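Went to the open day at the Flirkard building this afternoon. Two hours on a bus to watch a machine get breakfast ready. I regret nothing so far.

Name badge says "Zikell guest." I do not work for Zikell. I have never met a Zikell. The badge got me a free pen.

Big speech first. Roughly 300 people signed up, we're told. They must all be very quiet people.

Okay, the Hadeo demo. Toaster, bread, a pale green dish, one arm. I got a spot up front by standing still while everyone else went for coffee.
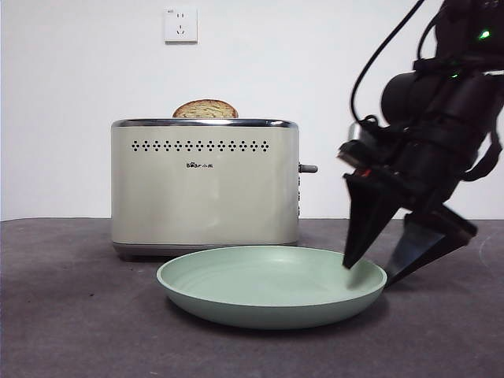 Same toaster, from the arm's side of things:

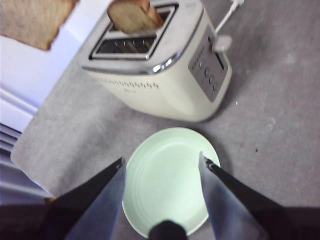 The guy next to me whispered "come on, buddy" at it. I've had managers who never got that much support.

Asked one of the Song engineers how many tries it's had at this table. "158 since August." I've owned a toaster for years and I doubt I've practiced that hard.

Also asked if it does butter. Long pause. Butter is "on the roadmap." So is my kitchen remodel.

To be fair, I came to make fun of it and ended up staying for the next run too. You start holding your breath every time the fingers get near something – it's like watching a toddler carry a drink.

They had a feedback form. Under "what would you like to see next" I wrote jam.

Bus home is at 5. Skipped lunch for all this, so I'm having toast.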